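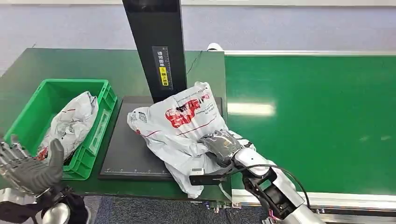
# Bags, a green crate, and a long July

I've been meaning to write about bags for weeks, and I kept putting it off, partly from the heat and partly from a suspicion that only my sister would read to the end (hello, if you did!). But I spent a good part of July packing things up with my old friend Siu-ming Hsu, in the back room in Gastdale, and when I think of that month now, plastic bags are what I think of. White ones, mostly, with big red lettering, and wrinkled all over.

Those of you who have been around here a while know I'm a tote bag person. I have far too many of them, and I was quite smug about it until I moved to Gastdale and began shopping the way everyone on our street shops, which means stopping in on the way home for one thing and leaving with six. You never have the tote with you. So you take the bag, and then the bag lives with you.

Siu-ming has been at this much longer than I have, and he has firm opinions. He likes a bag with proper handles and enough body to stand up a little when you let go of it, and he will turn his nose up at the thin kind that splits the moment a carton corner touches it. I used to tease him. Then I carried a jar of pickled mustard greens home in a thin one, and I don't tease him anymore.

## The crate

The best thing in that room is a bright green plastic crate with ribbed sides. It has an open top, and I think that's why I love it. I've owned bins with lids and baskets with liners and one terrible canvas thing from Fleltska that folded in on itself every time I reached for it, and each of them added one more little step between me and being done. With the crate you just lower the bag in and let it slump against the back wall. If the top sticks up over the rim, fine. It can stick up!

It sits on the left and I'm right-handed, and we had a long talk over tea about whether it should move. I was all for moving it. Siu-ming said to give it a few days, so I gave it a few days, and now my hands go there without asking me.

Beside it is the black stand, with ruler marks along the front edge of the base and another scale up the post. There's a yellow warning sticker on the post that I must have read a hundred times while waiting for the kettle. A full, floppy shopping bag does not respect a flat surface, though. You put it down nicely and it spreads, and over the front it goes, handles and all, and you gather it up again.

I got better at the gathering. My way now is to press the top down first with a flat hand, so some of the air goes out, and then take hold of a good thick fold at the side. A good thick fold, please, not the very tip of a handle. Handles stretch. My mother carried everything by the handles and had red lines across her fingers all the way home, and I can still see her standing in our hallway shaking her hands out.

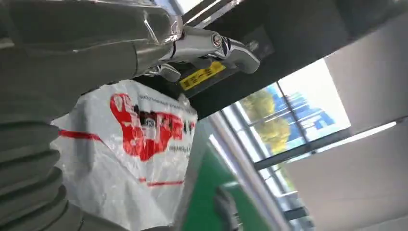 I've grown fond of the look of them too, which surprised me. The light comes through the thin places and catches on the creases, and the red print goes wobbly wherever the plastic folds. Wei, who paints signs and notices lettering the way I notice cake, told me that big red letters on white are the hardest thing in the world to make look friendly. I think these do all right, especially next to all that green.

Most of our packing in July was for the Flurska, the street fair at the end of the summer, where our table always ends up with a bit of everything. We had 40 packets of dried noodles, a jigsaw puzzle of 1000 pieces (I did not check them, and I'm at peace with that), several scarves, and a soup pot that wouldn't go in anything. The soup pot came home with me in the end. It makes a very good congee.

Siu-ming likes to work for an hour straight and then stop for the day. I like to do 15 minutes and have a biscuit. We met somewhere in the middle, closer to the biscuit, and the afternoons went by with the radio on and the window open, talking about his daughter's new apartment and whether the number 433 bus will ever go back to its old route. (He says yes. I've given up on it and bought better shoes.)

At home I've started keeping my own bags a little more sensibly. I smooth each one on the kitchen table, fold it lengthwise, and roll it up from the bottom with the handles left out, and they go in the drawer under the tea towels. I've tried the little triangle fold that people swear by and mine come out looking like dumplings made by a child.

I'm still looking for a green crate like that one for under my own sink. The shops near me only have gray. If you see one, ribbed sides, no lid, write to me and tell me where, and I'll come and get it with a bag over my arm.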